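Setting up Jivine for hand-held gripper work — Part 2: finger tracking and gap calibration

Last updated: January
9 min read
6 comments · 2 shares

Right, so by now you should have Jivine installed and talking to the camera (if you haven't, go back to Part 1, I'll wait). This part covers the bit I personally got wrong the most often, which was getting the software to work out how far open the fingers are from nothing but the little square markers mounted on them. There's no encoder in the hand-held tool, so the markers are all you've got. If they're tracked badly, every gripper width in your data set is rubbish and your policy learns to pinch at thin air. Ask me how I know!

I'm writing this for the two-finger tool with the fisheye lens. If you've got the older tool with the flat lens you can skip section 2 and use the stock profile, and most of the rest still applies.

1. Before you start

You'll need:

- Jivine with the tracking module switched on (it's off by default, under Modules)
- the Jovetti calibration board, printed at full size and stuck down on something flat
- a small screwdriver that fits the screws on your finger mounts
- a set of digital calipers
- a bench with ordinary room lighting

Check the printed board with the calipers before you do anything else. My first one came out of the office printer scaled to fit the page and I lost most of a Saturday to it. The squares should match the size in the board file to within half a millimetre. If they don't, turn off "fit to page" and print it again.

CAUTION: Keep your thumb out from between the fingers when you release the trigger. The spring is stronger than it looks.

2. Lens calibration

A fisheye bends everything towards the rim, and a marker sitting low in the view gets bent more than one in the middle. The tracker can cope with that as long as it knows your particular lens. Don't borrow someone else's profile, even for the same model. I tried that, and the width readings drifted by a couple of millimetres between open and closed.

2.1 Open Jivine and go to Calibration > Lens > New profile.

2.2 Choose Fisheye as the model. The default is Pinhole, which will happily run all the way through and give you a terrible result with a green tick beside it.

2.3 Press Start and move the tool slowly over the board. Go right out to the edges, and tilt it as you go. You want the board to turn up in every part of the coverage map.

2.4 Keep going until the coverage map has filled in. Pay special attention to the bottom third, where your finger markers live.

2.5 Press Solve. On my laptop it takes around 8 minutes, so go and put the kettle on.

2.6 Look at the reprojection error. Under half a pixel is lovely, under one is fine. If it's over one, delete the blurry captures from the list and solve again before you bother recapturing the lot.

2.7 Save the profile with a name you'll recognise later. "test_final_new" is not that name.

Note: If you refocus the lens or so much as unscrew it for cleaning, the profile is void. Do section 2 again. Sorry.

3. Telling the tracker about your markers

Each finger carries one marker and each marker has its own ID. Jivine needs to know which ID belongs to which side, and how big the printed square is (the black part only, leave out the white border).

3.1 Go to Tracking > Fingers > Assign.

3.2 Point the tool at something plain and open the fingers all the way. Two outlines should pop up on the live view with an ID printed beside each one.

3.3 Drag each ID onto its side of the diagram. Left means left as the camera sees it, so if your camera's mounted upside down, tick Rotate 180 first and save yourself some grief.

3.4 Measure one marker with the calipers and type the size in, in millimetres. Measure the other one too. They ought to be the same, but if you've replaced one with a reprint they may well not be, and there's a separate box for each under Advanced.

3.5 Give each finger mount a gentle wiggle. If the marker moves separately from the finger, nip up the screws and start again from 3.2.

Go easy on those screws. Snug is plenty. I've stripped a mount by leaning on it, and then you're waiting on the printer for a new one.

4. Calibrating the gap

Now the good part. You're teaching the software what fully open and fully closed look like, and it works out everything in between.

4.1 Go to Tracking > Fingers > Gap range and press Record.

4.2 Open the fingers fully and hold still until the bar fills.

4.3 Close them fully with nothing in between, and hold again. Let the soft pads touch but don't crush them together. Squashed pads make your zero too small, and then a light touch on a real object reads as a gap.

4.4 Open and close slowly a few times. Then do it quickly a few times, because people do move quickly when they're demonstrating and you want to see whether the markers survive the motion blur.

4.5 Press Stop and look at the plot. You're hoping for a smooth up-and-down line. My last good run had 491 samples in it and only 2 dropouts, both during the quick bit, and I was pretty chuffed with that.

4.6 Press Accept. The range gets written into the tool profile and will be loaded every time you plug in.

CAUTION: Accept overwrites the old range without asking. Export your profile first if you think you might want it back.

5. Checking it against the room

Gap tracking only looks at the fingers, but the pose side of things (where the tool is in the room) depends on whatever's behind them. Plain black curtain is nice for cutting out distractions and not much chop for localisation, as there's hardly any texture in it to grab hold of. Same goes for big pale panels and cupboard doors. What the mapper likes is lots of small, distinct, flat things that stay put: stickers, printed labels, cut-out letters, that kind of thing.

5.1 Open Mapping > Preview and switch on Show features. You'll get a scatter of dots over anything the mapper thinks it can use.

5.2 Hold the tool where you'd normally start a demonstration, fingers wide open, and see where the dots are landing.

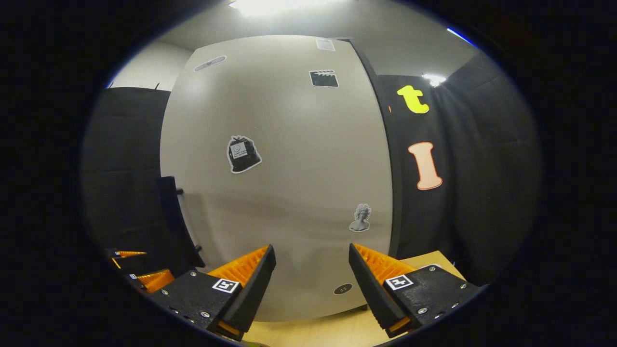 5.3 Check that none of the dots are sitting on the fingers. The fingers travel with the camera, so any feature on them tells the mapper you haven't moved at all, and it'll believe that over the wall if you let it. The ridges on a finger pad are shocking for this — lots of crisp parallel lines, just what a feature detector loves.

5.4 If there are dots on the fingers, go to Mapping > Mask and paint over them. Be generous. Paint the whole area the fingers sweep through from open to closed, markers included. The mask only applies to mapping, so the finger tracker will still see its markers perfectly well.

5.5 Mask out the black ring around the fisheye view as well, if it hasn't been done for you. You can get odd glints along the rim when there's a lamp overhead.

5.6 Have a look at any ceiling lights. With auto exposure on, a bright light coming into view drags everything else darker, and the markers can go from crisp to mush in a moment. I lock exposure on the markers (right click either one > Meter here) and let the ceiling blow out.

5.7 Walk the tool slowly around the bench and bring it back to where you began. The start and end poses should agree to within a centimetre. If they don't, add more stickers to whatever's blank and map the room again.

Note: Once you've mapped the room, leave the room alone. Moving one sticker is survivable. Swapping the curtains round between sessions isn't, and yes, that was me.

6. Exporting to Seppälä

If you're training with the Seppälä planner, there's one extra wrinkle. It expects gripper width in metres and Jivine exports millimetres unless told otherwise.

6.1 Go to Export > Format > Seppälä and tick Convert units.

6.2 Set the timestamp source to Camera. Host time looks fine on short clips and slides out of step on long ones.

6.3 Export a single short clip and open it in the Judititz viewer. Scrub through and watch the width trace next to the video. When the fingers close, the line should go down at the same moment. If it goes up, you've got open and closed swapped, so head back to 4.2.

6.4 Once that clip's right, do the batch.

7. When it goes wrong

One marker keeps flickering. Usually dirt or glare. Wipe it with a dry cloth, then reprint it on matte paper if that doesn't help. Gloss lamination is a menace.

Both markers vanish when the fingers are fully open. They've gone too far towards the rim for the detector. Lower Minimum marker size by a notch and try again.

Width is steady but wrong. Check the marker size you typed in at 3.4. It's nearly always that.

Width wobbles with nothing moving. Loose mount, or exposure hunting. See 3.5 and 5.6.

Map jumps sideways halfway through a clip. Features on the fingers, so your mask is too small. See 5.4.

Part 3 is going to be about slicing long recordings into separate demos, which I'm still tidying up. If your menus don't match mine you're probably on an older build — update first, then redo the gap range, as the old profile format doesn't carry over.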